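4.2 Straightening wall-mounted objects in simulation

The second task family covers flat objects that hang from a single point and can rotate about it: framed posters, mirrors, small shelves and notice boards. We group them under the name "leveling tasks." The object starts at a random roll angle, and the policy must bring it back to level by pushing on the frame with the tip of the end effector. Grasping is disabled for the whole family. The arm may touch the object anywhere on its outer border, and contact with the inner surface ends the episode as a failure.

All scenes were built in the Humau renderer on top of the Ornura contact solver. Each scene is a furnished interior with at least one wall free for mounting, and lighting is drawn from a fixed set of daytime presets. We trained on 2,000 episodes produced by a scripted expert that reads the true roll angle from the simulator state. The learned policy never receives this value. It sees only color images from the head and wrist views, together with joint positions and the commanded tip pose from the previous step.

The hanging point is modeled as a hinge with dry friction. Friction is sampled per episode from a range wide enough that some objects swing freely when touched and others stay where they are left. In early runs we used one friction value for all objects, and the policy learned a fixed push that overshot badly on the looser ones. Sampling the value removed most of this effect, though not for mirrors, whose mass in our asset set is larger than that of the other objects (see Section 5.1).

Figure 3 gives an instance from the poster subset. The right edge of the framed Star Wars poster hangs lower than the left, and the narrow black tip is close to the lower right corner. For a tilt in this direction the scripted expert always selects the low corner and pushes upward along the tangent of the hinge circle. The learned policy was free to choose another contact and at times pushed down on the opposite upper corner. 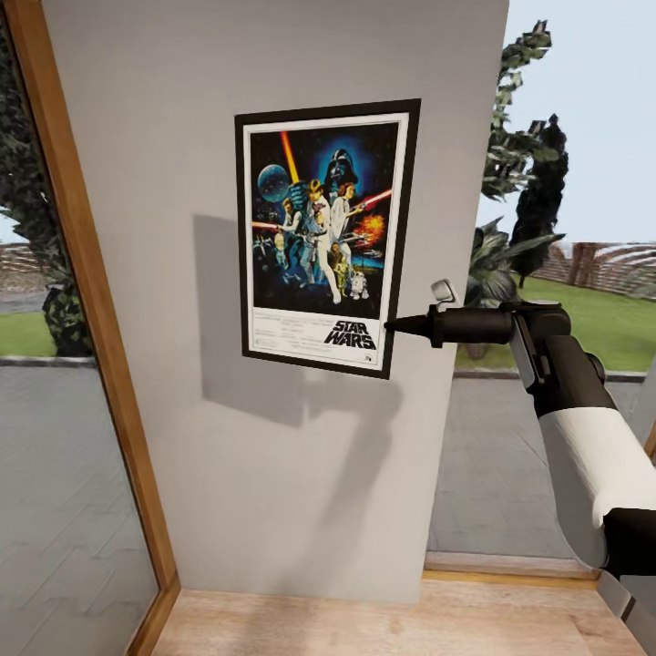 Why is the roll angle hidden from the policy? A real robot would have to judge the tilt from its cameras, and a policy trained with the exact angle could not be moved to hardware without a separate estimator.

Figure 3. Leveling task, poster subset. Simulated view with the end effector near the lower right corner of a tilted poster.

An episode counts as a success if the object is within the angle tolerance of level and has stayed there, with no contact, for 30 consecutive control steps. The no-contact condition matters. Without it, a policy can hold the frame level with the tip and collect the success signal while the object would fall back as soon as the arm moved away. We saw this behavior in the first version of the benchmark and added the condition before any of the results reported here were collected.

We compare three policies. The first is a behavior cloning baseline trained on single frames. The second adds a history of 10 frames. The third, which we call Wolier, uses the same history but predicts the tip pose relative to the nearest visible corner of the object. All three share the same image encoder and were trained for the same number of updates.

Single-frame cloning performed worst on this family. Its usual failure was to make contact at a suitable corner and then continue pushing after the object had passed level. The history model corrected this in part – it slowed down near level but often broke contact too late on low-friction hinges. Wolier released earlier and made fewer second attempts. On the held-out set of 38 scenes it was the only policy to solve every high-friction episode, and its remaining failures were nearly all on mirrors.

Two limits should be noted. The artwork inside a poster can contain strong diagonal lines, and the single-frame baseline was sensitive to them. When we replaced the artwork with plain gray, its final angle error fell, while the other two policies changed little. We take this as a sign that the baseline reads tilt partly from the print. The second limit is the contact model. The frame and wall are rigid in our solver, so the slight scraping and sticking of a real frame against paint is absent. Section 6 describes the hardware trials and the change in success rate that followed from it.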